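Teleoperated suturing demos: how tidy does the pad need to be between recordings?

Posted in Demonstration and Teaching

Hưng Vũ

I have been recording suturing demonstrations by remote control since August. Two arms, one hand controller for each, foot pedal to clutch. The plan is to train a policy on one complete stitch: pick up the needle, drive it through both sides of the cut, pull the thread, tie, trim. I have 26 recordings I would call usable and I need a good many more.

My trouble is the state of the pad. Each one has more than one cut in it, so we close one and move on to the next. By then there are trimmed ends lying about and the red fluid has been smeared by the jaws. I have been leaving all that where it falls, as stopping to clean up takes longer than the stitch itself. My colleague Miyuki Kuroda thinks I should start every recording from a clean surface. She says the policy will otherwise learn to grab at any dark line it sees.

The view from our fixed camera part of the way through a pad:
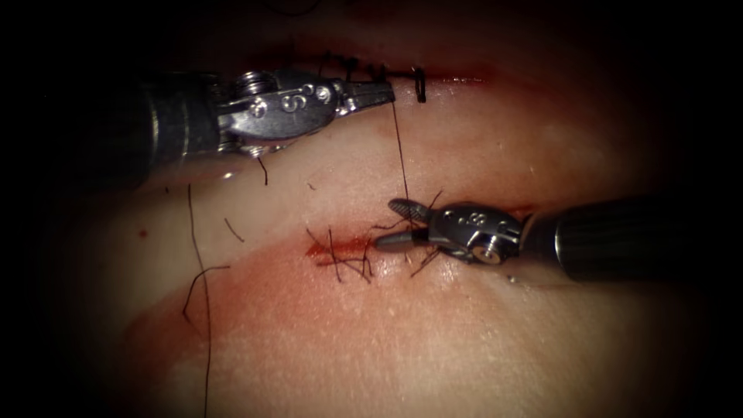 Upper cut closed, lower one still with its thread ends sticking up.

The specific things I would like to know:

Do people clear the cut ends between stitches, or leave them?

Is it worth keeping recordings where the operator lets go of the thread and has to fetch it again? I have been deleting those.

I am also recording from a small wrist camera. The needle is much easier to see there, but everything moves when the arm moves. Should I train on both views or choose one?

We do not have force feedback on the controllers, in case that matters.

Mansa Nartey

Leave some of the mess in, but decide how much. If every demonstration starts on a clean pad, the policy will have trouble the first time it meets a loose strand. If every demonstration is as busy as your fixed camera view, it has to work out which of several black threads is the one attached to the needle, and with 26 recordings it will not manage that.

What we did at Watidia was split it. Half the recordings began on a cleared pad and half began with whatever the last stitch had left behind. We wrote down which was which in the log. When the first policy was poor we could train on the clean half alone and see whether clutter was the cause. It was part of the cause. The rest was our knots.

Keep the recordings with dropped thread. Those are the only ones that show how to recover. Deleting them gives you a policy that has never seen anything go wrong, and it will carry on with the motion with nothing in its jaws. Mark the moment of the drop and the moment the thread is held again, so you can leave out the fumbling in between if it is very long. Anything over 30 seconds of fumbling I would trim.

On the fluid, put it down before you start recording and use the same amount each time. We found operators adding more when a cut looked dry to them, and the colour of the pad changed over the course of an afternoon.

One more point about operators. Two people tying the same knot will wrap the thread in different directions. Choose one and make everyone use it. I would rather have a smaller set tied one way than a large set tied both ways.

Masaru Kamata

you need way more data. 1,000 at least. clean pad every time, its not hard, just use tweezers

Isamu Onishi

I agree with Mansa on most of this and will only add the camera part, which has not been answered.

Use both views. They fail at different times. From a fixed position the instrument wrists are large and can hide the needle just as it goes in. From the wrist you keep the needle in sight for longer, but you can lose track of where the cut is. Compare your own two views and see what is missing from each.

A wrist view from the same setup, which Hưng sent me when I asked. The curved needle is easy to pick out at the jaws of the dark instrument, and you can follow the fine thread up past the other grasper. The left of the pad is another matter — it is so bright that the surface texture is mostly washed out. I would fix that before recording anything else. Turn the lamp down or move it further off, lock the exposure on both cameras, and check the picture with the arms in several positions.

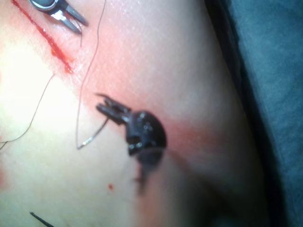
Settings to check before the next batch

Exposure and white balance: locked on both cameras. Automatic exposure will shift whenever a dark shaft moves across the view.

Time stamps: both cameras and both arms need to use the same clock. Ours were out by 2 frames for weeks and the policy kept closing the jaws late. I had blamed the operators.

Clutch: record the pedal state. When you clutch out to move your hands, the arms stand still, and if that is not marked the policy learns to pause for no reason. You can cut those stretches out afterwards, but only if you know where they are.

Scaling: keep the same motion scaling for the whole set. If an operator prefers a finer setting for driving the needle, let them choose it once and then leave it alone.

Jaw opening: log the measured angle as well as the command. With thread this fine the two can differ by enough to matter, and without force feedback the measured angle is the nearest thing you have to knowing whether something is held.

I would also split the task. Driving the needle and tying the knot are different skills, and the knot is much harder to learn from demonstrations. Record the full stitch as you are doing now, but mark where each part starts, then train on the needle part by itself first. Trimming can wait.

As for Masaru's figure, more is better, but I would not aim for a number that size until a policy trained on a small set does something sensible. Otherwise you may have to record the lot again because of a lamp.

Hưng Vũ

Thank you all. I have locked the exposure and moved the lamp. The pedal state was not being recorded, so that is now in the log as well.

I am going to split the recordings between cleared and uncleared pads as Mansa suggests. Miyuki is content with that as long as the uncleared ones are marked. Some of the recordings I deleted are still on the backup drive, so I will go through them and mark the drops.

We do wrap in different directions, she and I. We had not noticed. Isamu, did you keep the trimming in the same recording as the knot, or stop and start a new one?

Isamu Onishi

Same recording, with a marker. Stopping lets the thread tail settle somewhere else before you start again.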